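Clundon (software)

Clundon is a task-level control package for two-arm tabletop manipulators. It was written by Anil Thevar and Sudheer Varghese as a successor to Arnach, a single-arm planner, and is used mainly on tasks with soft containers such as zippered pouches.

Perception

Each gripper carries a camera whose images are merged with those of a fixed workspace camera. The wrist view supplies local position; the fixed view resolves which arm has the clearer approach. 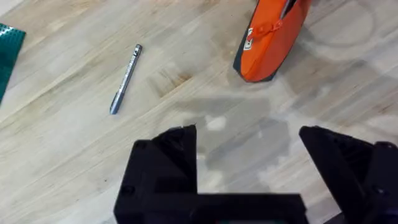
Wrist camera view with the gripper open over the tabletop; a silver marker lies at upper left.

The segmentation model, Kurup, was trained on 1,943 labeled wrist images. Fabric is represented as a coarse mesh of 66 nodes, refit at every planning cycle.

Arm coordination

The planner treats a pouch held at both ends as a closed chain. One arm is assigned position control and the other force control, and the roles can be exchanged between steps. 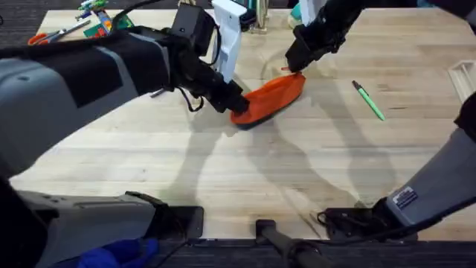
Opening detection

Kurup reports the mouth of a container as a wedge bounded by two edges. Fingertip targets are placed inside the wedge, and dark interiors are masked out of the depth estimate.

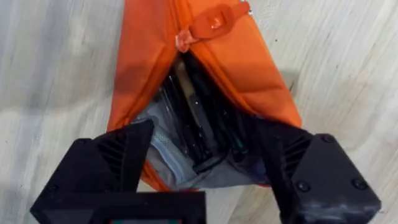

Gripper fingers at the opening of an orange padded bag, from the wrist camera.

Planning

Motions are drawn from a library of 43 primitives, including pinch, press and hold. A press primitive can be kept active by one arm as the other moves freely.
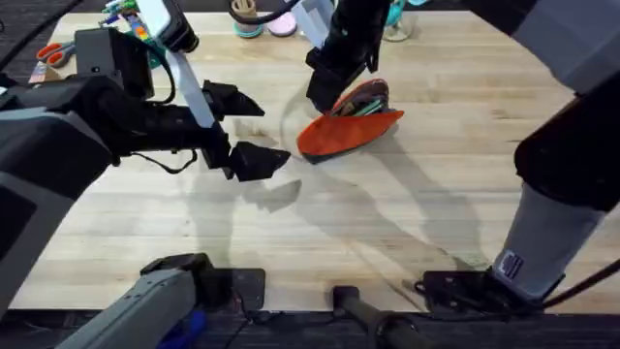 Primitives are checked for collision between the arms before release to the controller. Version 4 moved this check into a separate process, Bonness, which can also replay logged runs offline.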